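Githam job tracker -- support request
Subject: Deck footing photos won't attach to the right project, and now the schedule is off too
Opened by: Zulmira Bastos
Status: Open, waiting on customer

Monday, February 27, 2023

Hi all,

I run the office side of a small building outfit (additions mostly, plus the odd garage and a lot of decks once the weather turns) and we've been on Githam since last April. I love it most days! Today isn't one of them, so I'm going to write down everything I've tried, in order, and hopefully that saves us some back and forth.

The job is the Huet addition. Two-story bump-out on the back of the house, kitchen below and a bedroom over it, with a deck coming off the kitchen side. We had it set up as one project with the deck as a sub-job, same as always. Last week the owners decided the deck should be its own contract, so I used the "split sub-job" button to pull it out. That's where it all went sideways.

What I see now: the deck shows up as its own project, good, but it has zero photos. All the footing pictures that Flavis took for the inspector are still sitting under the addition. When I select them and hit Move, I get the little spinning wheel, then "Attachment belongs to a closed phase." The phase isn't closed. I've opened it, closed it, and opened it again.

Things I tried this morning:

Logged out and back in. Same message.

Switched from the tablet to the office desktop. Same message, slightly bigger font.

Moved one photo by itself, thinking maybe the batch was too large. It went! I got very excited and tried a second one, and that one failed. So one footing photo is now living on the deck project and the rest are on the addition, and please don't move that one back, because I'd like to have something to show for my morning.

Renamed the phase from "Footings" to "Footings deck." No change, except now the printed schedule has the new name in one place and the old name in another.

Downloaded the lot to my computer and uploaded them fresh to the deck project. This does work, but the upload date becomes today's date, and our inspector wants to see the date they were taken. The holes have been poured since then, so we can't exactly go take them again.

Second problem, which may be the same problem. The lumber order from Pondomano was on the old sub-job for $2,697. After the split it appears on both projects. The owners can see their cost page, and I got a very polite phone call about why they were buying their joists twice. I've hidden the cost page for now. I haven't deleted either line, as I'm scared that deleting one will take the other with it (that happened to us with a window order once).

Third thing, and this one is small. The schedule pushed framing out by 26 days on the addition when I split off the deck. I think it's treating the deck as something framing has to wait for. I can drag the bar back by hand and it stays put until I refresh, and then off it goes again. My framing crew gets a text every time it moves. They have gotten a lot of texts.

Update, after lunch

Thank you for the quick reply! To answer what you asked:

Yes, I'm the account owner. Yes, the split was done from my login and not from Flavis's phone. He only has field access, so he can add photos and daily notes but can't change phases.

I cleared the browser cache like you said and it did fix the double name on the schedule. Photos and the lumber line are the same as before.

You asked whether uploads are failing across the whole account or only on Huet. It's only Huet. Our other jobs have taken every upload on the first try all day.

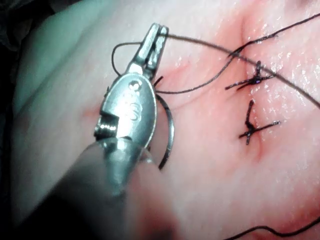
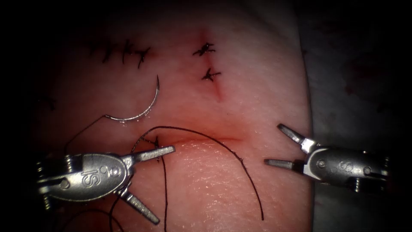 So I'm fairly sure it's the split that did it. I also moved a daily note from one phase to another on our blank test project and never saw the closed phase message.

One more clue, maybe. I looked in the activity log for the addition and there's a line that says "phase archived by system" at the same minute I pressed split. I didn't archive anything. If there's some hidden archive flag on your end that my open and close button doesn't touch, that would explain the message. I'm only guessing -- I know a lot more about ledger boards than databases.

What I'd like, in order of how badly I need it: the footing photos on the deck project with their real dates, then the duplicate lumber line gone without losing the receipt that's attached to it, then the framing dates back where they were. If somebody could turn off the crew texts for this one job while you work on it, I'd be so grateful, and so would they.

You have my okay to go into both projects and change what you need to. I'm at my desk until the delivery shows up, and after that try my cell, the number's on the account. If you need a screenshot of the activity log just say so and I'll send it over.

Thanks again,
Zulmira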